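Process Technician (Solvent Recovery and Polymer Separation)
Stivellow site, permanent, full time

Kukar wishes to appoint a Process Technician to its separation team at Stivellow. The team runs the pilot line on which mixed packaging film is dissolved, filtered and returned as clean polymer pellet. The post reports to the Pilot Line Manager, Marin Stoyanova, and is open to applicants from any branch of the chemical or process industries.

The company

Kukar was formed to recover polyethylene and polypropylene from multilayer film that cannot be recycled by mechanical means. The pilot line at Stivellow treated 1,270 kilograms of film in its first full month of running and 2,662 kilograms in its best month to date. The next stage of work, carried out with our engineering contractor Foller, will link the line to a larger solvent still and allow it to run overnight. A second site at Greenwood handles sorting, washing and the storage of incoming bales.

The post

The successful applicant will work mainly on the line and in the adjoining control room. Duties will include:

Starting up, running and shutting down the dissolution and filtration units in line with written procedures.

Taking samples of solvent and polymer during each run and recording the results in the shift log.

Changing filter cartridges and inspecting seals, pumps and valves between runs.

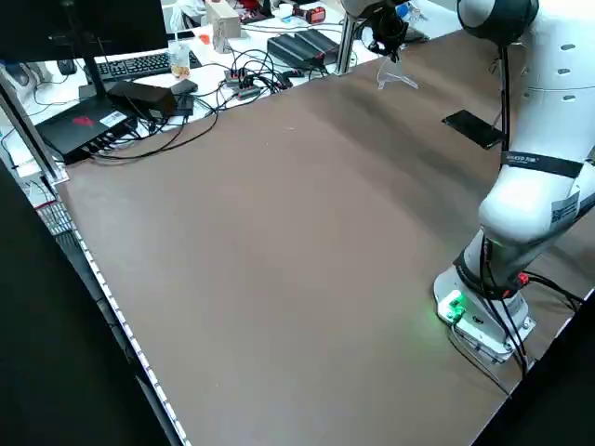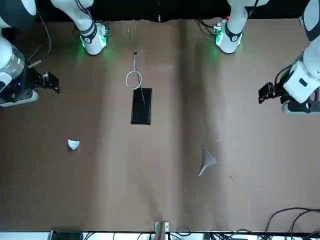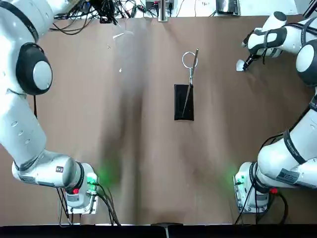 Reporting faults and near misses, and taking part in the review that follows.

Preparing pellet samples for dispatch to customers, with the correct labels and safety data sheets.

Visiting the Greenwood site from time to time to check the quality of incoming film. Travel between sites is paid.

What we are looking for

Applicants must hold a recognised qualification in chemical engineering, process operations or applied chemistry, or be able to show equivalent experience gained at work. Previous work with flammable solvents is required. Experience of distillation or of polymer extrusion would be welcome, but training in both will be given.

The work involves some lifting and the use of breathing apparatus — a medical assessment will be arranged before the appointment is confirmed.

Hours and terms

The post is for 37.5 hours a week. Day shifts apply at first, moving to a rotating pattern once overnight running begins. Staff on the rotating pattern receive a shift allowance of 2,122 pounds a year, paid monthly with salary. A one-off payment of 900 pounds is available towards the cost of moving home, subject to receipts. Salary is set according to experience and will be discussed at interview. Annual leave is 26 days in addition to public holidays.

How to apply

Please send a current CV and a covering letter of no more than two pages to the Recruitment Office, Kukar, Stivellow, quoting the title of the post. The letter should state your experience with solvents and your period of notice. Interviews will be held at Stivellow in January and will include a tour of the pilot line and a short written exercise. Applicants who need particular arrangements for the interview should say so in their letter.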